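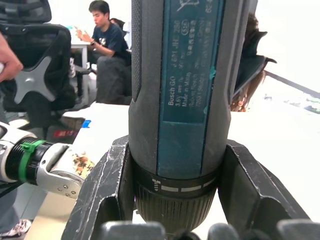
Calibrer et synchroniser deux bras : passage d'outil avec Roto

Par Purificación Olmedo
août
Temps de lecture : 8 min

Notes remises au propre vite fait. Je suppose que Roto tourne déjà chez vous et que les deux bras répondent. Sinon, voir d'abord la page d'installation de Miranda, je ne la refais pas.

But : la pince droite tient une pièce, la gauche vient la rejoindre, aucune des deux ne force. Tout est dans le logiciel. La mécanique, on n'y touche pas.

1. Les repères

Un seul repère monde, au centre du plateau. Pas un par bras. J'ai perdu une matinée avec deux repères décalés de 3 mm, tout avait l'air juste dans le visualiseur et les doigts arrivaient à côté.

Lancer roto calib --bimanuel, les deux bases en même temps. Regarder le résidu. Au-dessus d'un millimètre on recommence, pas la peine de bricoler les offsets à la main.

Ensuite les caméras de poignet. Transformée main-œil une par une, puis vérification croisée : les deux caméras regardent la même cible, les deux poses doivent tomber au même endroit dans le repère monde. 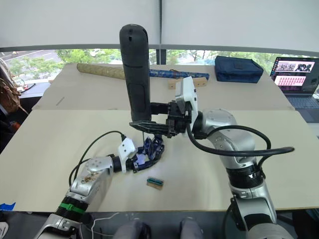
Penser à déclarer l'outil tenu dans le modèle de collision. Roto ne le fait pas tout seul. Commande attach, avec la boîte englobante un peu large. Un objet long pris debout, ça change complètement l'enveloppe du bras, et le planificateur continue de croire que la pince est vide si on ne lui dit rien.

Pareil pour les câbles. Je mets une capsule grossière autour du poignet, ça suffit.

2. Les horloges

Le point que tout le monde saute. Chaque caméra a son horloge, chaque contrôleur aussi. Il faut tout ramener sur celle de Miranda (service timesync, actif au démarage normalement, vérifier quand même).

Test simple : un aller-retour lent d'un seul bras, on trace la position articulaire et la position vue par la caméra de tête. Les deux courbes se superposent ou pas. Si elles sont décalées, corriger latence_cam dans le fichier yaml, relancer, retracer.

3. La perception de près

A courte distance les doigts bouchent la moitié de l'image et le fond part en flou. Le détecteur général ne vaut plus rien à ce moment là.
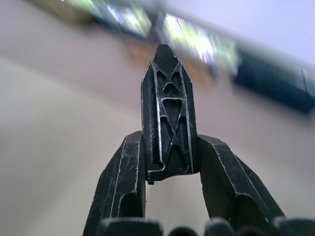 Donc un masque fixe pour les parties de la pince, généré une fois pinces ouvertes, une fois fermées, interpolé entre les deux. Puis le petit modèle de Zoltden sur ce qui reste. Je l'ai réentraîné avec quelque 2 000 vignettes, revues à l'écran dans Clokico. Rejeter sans pitié celles où on hésite.

Seuil de confiance : commencer haut, descendre après. L'inverse donne des poses fantômes sur les arêtes brillantes des doigts.

4. L'approche

Planification jointe jusqu'au point de pré-contact, puis on coupe le planificateur et on passe en impédance. Raideur à 300 N/m en translation, plus souple en rotation. Un seul bras bouge à la fois dans les derniers centimètres, l'autre tient.

Autoriser explicitement le contact entre les doigts (allow_pair), sinon arrêt de sécurité à chaque essai. Uniquement les doigts ! Pas les poignets, pas les avant-bras.
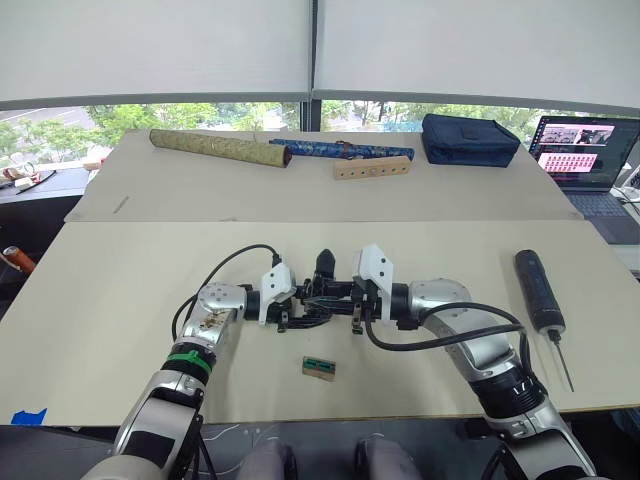

5. Si ça coince

- Le bras gauche s'arrête juste avant le contact : allow_pair oublié, ou chargé après le plan. L'ordre compte.
- Oscillations une fois les pinces en prise : les deux bras sont en impédance avec la même raideur. Baisser celle du bras qui tient.
- La pose saute d'une image à l'autre : masque périmé. Le régénérer dès qu'on change de doigts.
- Tout marche puis dérive au bout d'une heure : timesync est tombé, voir le log.

Mes fichiers yaml sont dans le dépôt, dossier bimanuel/. La version pour le vissage viendra après, le suivi d'axe n'est pas encore propre.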